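Notebook, cabinet bench, Saturday, started 9:20

Working on the rule set for live-panel tasks. The Mastwood draft has one line for "operating a panel" and treats the door latch the same as a push button. I want them split. Pressing a button and opening a door are different permissions, even on a bench cabinet.

Rule 1 as of this morning: the hand may touch the latch with the panel energized, but the door stays shut until a person has read the meter and said go. Meter reads 220.0, 220.0, 219.9. Write the values down, don't just tick the box.
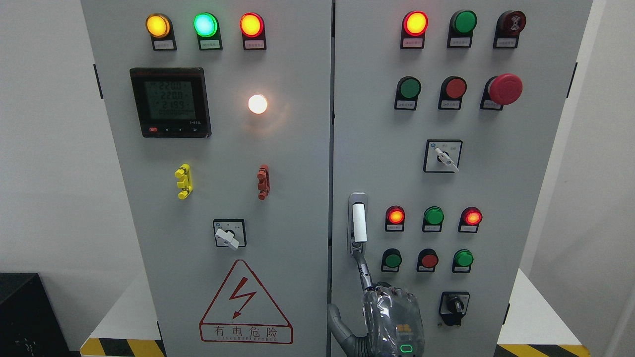 Bepari disagrees with the spoken go and wants it as a logged confirmation in the run sheet, on the grounds that a shout across the room leaves no record. Fair. Changed to both.

Rule 2, keep-out around the emergency stop. Jurnulton uses 84 mm in their procedure, measured from the rim of the mushroom head. I'm taking the same number for fingertips and asking for more at the wrist, because the wrist swings wide when the thumb goes for the latch. Planner margin set to 300 ms before any contact move. 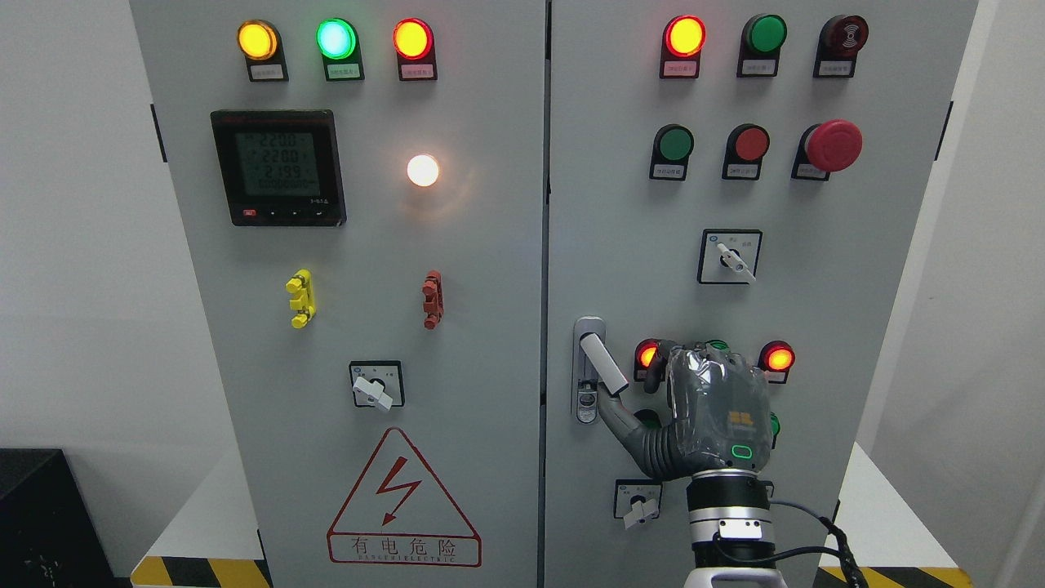
Cable slack goes in as Rule 3. Check it before each run with the arm at full reach, and again after any change of sleeve or film on the hand. Run 387 is the first under the new sheet.

Still open: who signs when two people share a shift. Ask Minwood how they do it.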